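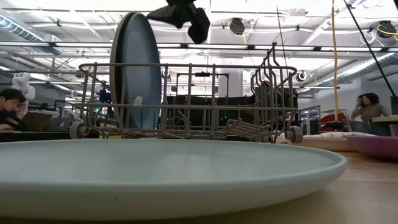
Plarstead Shared Kitchen
Minutes of the Users' Meeting, 9/22/25

Present: Thư Trịnh (chair), Roald Fagerlund (minutes), one person each from the second floor, the third floor and the front office. Apologies from the print room.

1. Minutes of the last meeting

Approved with one correction. Under item 4, "cutlery to be replaced" should read "cutlery to be counted." The count is reported below.

2. Matters carried over

The drip under the left sink has been fixed. The cupboard door by the refrigerator has new hinges but still does not close all the way; Roald to ask building services to come back.

The label maker has not been found. Agreed to stop looking and buy a roll of masking tape.

3. Plates

Thư reported on the colored plates. The old white ones had come down to a stack in which almost no two were the same size, and the rest had gone home with lunches. The order placed in April with Tralex was for 80 plates in mixed colors and 80 cups. Total paid was $1,448, including delivery. Two plates arrived broken and were credited.

The plates come in more than one size and this has caused some trouble. The large flat ones with the wide rim take up a lot of room in a lower rack. The smaller ones, purple among them, sit low between the tines and give no difficulty. The third floor asked if the large ones could be kept back for catered lunches. After some discussion it was agreed that they stay in daily use until the end of the year, and the question comes back then.

There was a suggestion that each floor take a color. The front office was in favor, the second floor was not, and Thư pointed out that the colors did not come in equal numbers. Not adopted.

4. Loading the rack

This item took up most of the meeting.

Complaints since last time were about plates coming out with food on them, plates stacked flat on the tines, and boards put in on top of everything else. The points below were agreed for the notice over the sink.

Plates go in standing up, one to a gap. Large ones go toward the back and small ones in front, so the water gets to all of them. If a plate leans over onto its neighbor, move it one gap along.

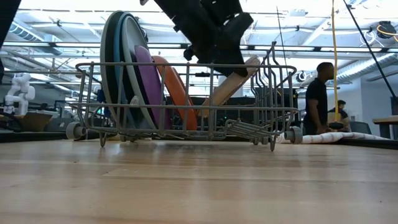 Boards were the harder question. The second floor would like them washed by hand only, since wood that goes through the machine every day does not last. The front office said that in practice people will not do it, and a board left in the sink is worse. It was agreed that wooden boards are washed by hand, dried, and stood on edge behind the faucet. A board found in the rack should be taken out by whoever starts the machine. Plastic boards can go in at the end of the row, upright, if there is room after the plates.

Roald asked that the notice be kept to one page. The last one ran to three and was taken down by someone within a week.

Cups go in upside down. Cups lying on their sides fill with dirty water and have to be done again. There was a question about whether tall cups fit in the lower rack at all. They do if they are placed at the end, but the upper rack is better for them and should be used first.

Utensils go in the utensil section, handles down except for knives. The third floor wanted it noted that they have been doing this for years.

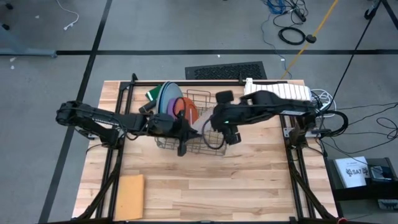
Wire rack on the butcher-block table, with plates standing and a dark gray cup on its side at the left end.

The short cycle was raised again. It is fine for cups and glasses but does not get dried sauce off the plates. Agreed to use the normal cycle after lunch and the short one only in the afternoon. Scrape plates before loading. No need to rinse them.

Unloading is still being left to the same two or three people. Thư does not want a rota, as the last one led to more arguments than dirty plates. For now the rule is that if the machine is clean and you want to put something in it, you empty it first. The third floor thinks this will only mean more dishes on the counter. To be looked at again next time.

5. Cutlery count

Teaspoons are down by 12. Forks and knives are all there. Please look in desk drawers. If the spoons have not turned up by the next meeting, Roald will order more from Tarar, who sell them singly.

6. Sponges and cleaning things

The yellow sponges are for dishes only. Other colors may be used on tables and counters, and anything that has been on the floor is thrown away. The front office asked who decides when a sponge is finished. Agreed that they are changed at the start of each week whether they look bad or not — the old one can be moved under the sink for dirty jobs.

The sample of Plurnance dish soap was tried for two weeks. Opinions were divided. It cleans well enough but several people dislike the smell. Thư will ask if there is an unscented version before anything is ordered.

Roald noted that sponges are being left flat on the wooden table. Water sits under them and marks the surface. Please put them back in the holder by the sink. The table was last oiled in April and is due to be done again; the second floor offered to do it one evening if someone else buys the oil. The table will need to be clear overnight. 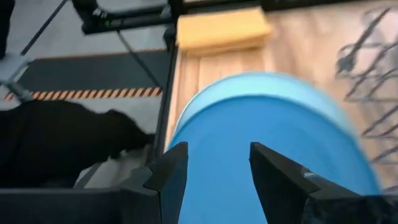
7. Any other business

The microwave on the third floor is too loud to use during calls. Not a matter for this meeting, but Roald will pass it on.

The front office asked for a second compost bin. Thư to find out what it costs to have it emptied.

A lid belonging to a large glass dish has been on the windowsill since summer. It will be thrown out at the end of the month if it is not claimed.

8. Actions

Thư: write the one-page notice on loading the rack; ask about unscented soap; compost bin.
Roald: cupboard door; masking tape; teaspoons if still missing; microwave.
Second floor: oil the table, date to be agreed.
All: look for teaspoons.

Next meeting to be held in the same place once the notice has been up for a month.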